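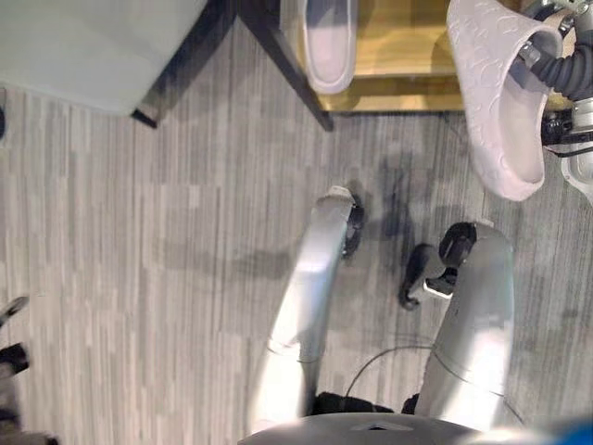
Pirniver's Lead Designer Says The Sequel Fixes Everything. Does It?

Ataberk Altıntaş has been on the phone for four minutes before he uses the word "living" about a game world, and I start a tally in my notebook. To his credit, he only gets to three.

Altıntaş is lead designer on Fetamon, the open-world survival game the studio Pirniver has been teasing since January. The last thing he shipped there was Enow, which launched with a map everyone liked and a quest system that broke if you saved in the wrong cave. I lost a whole evening to that cave. So when he tells me the new game is "the one we wanted to make the first time," I ask him what people paid for the first time.

There is a pause. "That's fair," he says. "Enow went out too early. I said so in meetings, and then I signed off on it, so I can't act like it was somebody else's decision."

It's a better answer than I was expecting, and I wish the rest of the call had more like it. On the size of the new map, for example, he is back on script. Fetamon will have 875 points of interest, a number that has appeared in every trailer so far. I ask what counts as one.

"Anything where the player would stop," he says. "A camp, a ruin, a character who wants something. Some are small."

How small?

"A few of them are a view."

A view is a hill, then. I ask how many of the 875 come with anything to do, and he says he'd rather not split it up, as the team is still moving things between categories. You can read that however you like. I've played enough of these games to read it one way.
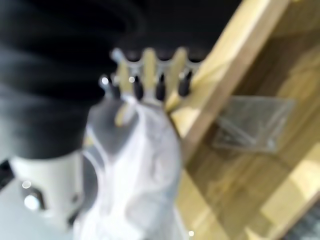 He is more convincing on combat. Enow had 32 weapons, and by his own account players used maybe five. Fetamon cuts the list to 16, each with its own moves and its own way of wearing out. "We kept making another sword with a bigger number," he says. "It was easy to make and it looked good on the box. Then we watched people play, and they never opened that menu again."

Then there is Kleinschmidt, the in-house system that is supposed to let characters remember what you did to them. Pirniver has been talking it up for months. Steal from a trader and the trader's cousin two towns over will hear about it, and so on. I've heard this pitch from other studios, and it usually ends with a guard saying one extra line. I tell him that.

"Some of them will say one extra line," he says, laughing. "The main ones do a lot more. There are 33 characters with full memory. The rest have a mood."

I ask if that split will be made clear in the marketing, which at the moment says "every character remembers." He says he doesn't write the marketing. I ask if he has read it. He has.

What about co-op? It was on the first list of features and isn't on the current one. "It's not cut," Altıntaş says. "It's not in the launch version." He won't say whether it will be free when it does arrive – "that's above me" – and he won't say whether anybody is working on it today.

Saving, at least, he will talk about. You can save anywhere now, including underground, and the game keeps several older saves in case one goes bad. He brings this up himself and goes into it at some length, including how they test it by pulling the plug on a console in the middle of a save. "I read all the cave messages," he says. "I still get them."

I ask if there will be a demo before people are asked to pre-order. He says he'd like one. Pre-orders are already open.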